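Evaluation of the Skistusico Soft Handling Kit for Use in Second-Year Labs

Student project report, Mechatronics stream, Brudside Institute of Technology
December 2021

1. Background

The second-year handling lab has used the same pneumatic suction cups for many years. They work well on flat cartons and sheet plastic but not on anything that changes shape when it is touched. The teaching staff asked for a project group to look at one of the gripper kits now sold to schools and report on whether it would suit the lab. Our group was given the Skistusico Soft Handling Kit, bought through the distributor Fairclough in July.

The kit costs $1174 before tax and freight. For that price the buyer gets an electric two-jaw gripper, a mounting plate, a control box, a power supply, one set of spare jaw pads, and a licence for the Grokstead software for one year. The arm is not included. We fitted the gripper to the arm already on the lab bench.

2. Aim

We wanted to answer these questions:
How long does it take a pair of students to set up the kit from the printed guide?
Can the gripper lift soft items without dropping them or leaving a mark?
Is the software simple enough for students who have only done one programming unit?

3. Setting up

Mounting the gripper was easy. The bolt pattern matched our arm and the plate sat flush the first time. Wiring took longer. The guide shows the control box with its sockets on the left, and on our unit they are on the right, so we spent part of the first session checking the pinout with a multimeter before we were willing to switch it on.

The Grokstead software installed on one of our laptops without trouble. On the other it would not find the control box until we changed the port by hand in a settings file. The guide does not mention this. We found the fix in the release notes.

Setup from opened box to first movement took us 3 hours. A pair with the wiring diagram corrected could probably do it in one lab session.

4. Test method

We used soft items of different sizes and firmness. Each was placed on a dark grey tray on the bench. The arm moved to a set position above the tray, lowered, closed the jaws, lifted, held for nine seconds, and put the item back. A lift was counted as good if the item stayed in the jaws for the full hold and had no visible mark afterwards. Closing force was set in the software as a percentage of maximum. We started each item at the lowest setting and went up until it could be lifted.

The start position of the item was not measured exactly. We put it down by eye near the same place on the tray, as we expect students would do.
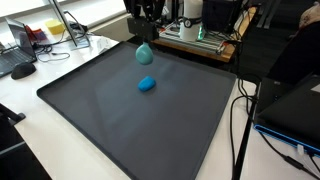

Figure 1. Gripper holding the teal item above the tray, with the blue item resting below.

5. Results

We ran 53 lifts in total. Most were good. The failures fell into two groups.

The first group was flat items. Where the item was low and wide, the jaws closed over the top of it and came up with nothing, or caught a small fold that slid out during the lift. Lowering the arm further helped, but then the jaw tips touched the tray, and the control box stopped with an overload message. It has to be cleared by switching the unit off and on again, which became tiresome.

The second group was force set too high. Above half of maximum the softer items bulged out on both sides of the jaws and worked themselves free. We had expected more force to mean a better hold. For soft items the best results came at around 30 per cent.

Taller, rounded items gave the fewest problems, especially if there was a narrower part for the jaws to close on. None of the items were torn. Two kept a dent from the pads that had gone by the next session.

6. Software

The main screen has a slider for jaw opening, another for force, and a list of steps that can be dragged into order. A student could build the sequence in section 4 in a few minutes. There is also a scripting mode, which we think would be more useful for assessment as the step list cannot do loops.

The program does not save automatically. We lost one morning's step lists this way. It also logs force readings to a file with no column headings, and we had to write to Fairclough to ask what the third column was. They answered the next day. It is motor temperature.

7. Cost and support

After the first year the Grokstead licence has to be renewed. The gripper still opens and closes without it, but the force setting is locked, so for our purposes the licence is needed. Spare pads are sold only in sets. Our pads showed light wear at the tips after all the tests, mainly from contact with the tray.

8. Recommendation

We recommend buying one further kit for the second-year lab, on these conditions:
The wiring page in the guide is replaced with our corrected version (Appendix A).
Force is limited to 50 per cent in the student profile.
A foam mat is laid in the tray so that the jaws can go lower without tripping the overload.
The licence renewal is put into the lab budget from the start.

We did not test the foam mat, and this should be done before the kit is used in class. We also did not test wet or oily items, or the kit's claimed cycle rate. The raw force logs, with headings added, are on the project drive with the script used to sort them.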